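Ticket 221 - Purchase request: second arm for table setting cell
Opened by: Luuk Dewulf
Queue: Equipment, Nulcombe workshop
Status: Reopened (again)
Priority: was High, changed to Normal by Purchasing, changed back by me

Summary
Request to buy a second arm for the table cell, or failing that, to be told no in writing so I can stop filling in the form.

Log

Entry 1
Form submitted in July with the quote from Idevberg attached. The form bounced because the total was over the 4000 limit for small equipment. The limit is applied before discount, the quote shows the price after discount, and the form has one box. I have put the pre-discount price in the box and the discount in the comments, where I expect it to live a long and peaceful life.

Entry 2
Purchasing ask whether the arm could be hired. Idevberg do hire, with a minimum term of a year, and a year of hire comes to more than the arm. Sent them both figures side by side. Reply received: "Noted."

Entry 3
Asked to get a second quote for comparison. Jacobs sell a similar arm with a shorter reach. It is cheaper by 200, until you add the controller, which they list on a separate page under Accessories. I would have thought an arm without a controller was a coat stand, but I don't write the catalogue.

Entry 4
Ticket closed automatically for lack of activity. The activity it lacked was Purchasing's. Reopened.

Entry 5
Aluvville site say they have an arm in storage we could have for the cost of the van. Went to look. It is the right make and two versions too old for our software, and the gripper that goes with it went to another project. Support from the maker ended some time ago. We would be paying for a van to bring us a paperweight. Recorded as "considered and rejected" so that it cannot be suggested to me a third time.

Entry 6
Finance would like to know why one arm isn't enough, given that it was enough last year. Last year it moved one plate. The plan now has it laying out a full setting and clearing it again, and with a single arm every stacked piece has to be put down somewhere before the next can be picked up. The cycle time doubles. Figures are in the attached sheet, second tab. The first tab is the old layout, please ignore it.

Entry 7
Also asked whether we could "just buy a bigger table" instead. Priced it. The table is cheap. The longer arm needed to reach across it is the most expensive item on any quote so far.

Entry 8
December 6, 2019. Finance asked for the current layout, as they need to see what the floor space is being used for.
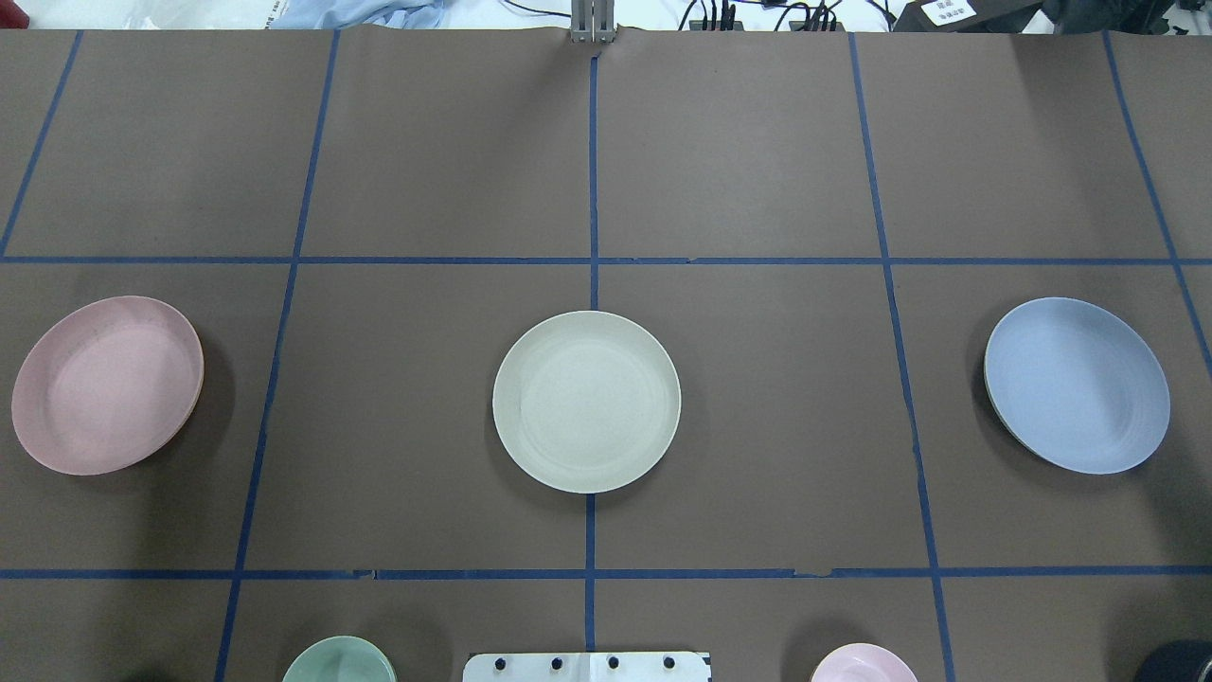
My request is still for one arm, one controller and a mount, with no change to the table. The mount matters more than its price suggests, so please don't strike it off to get under the limit. It would be the same sort as the white plate with the four black bolts at the near edge, between the green bowl and the pink one. The grid stays as well. It is brown paper and blue tape and can be redone for the price of another roll, which makes it the only part of this cell I can replace without a signature.

Entry 9
Purchasing confirm the request can go forward if split into two orders, arm on one and controller plus mount on the other. I pointed out that splitting orders to get under the limit is against the purchasing rules, section 2. They agreed that it is, and have gone to ask.

Waiting on: Purchasing
Quote from Idevberg expires: end of the month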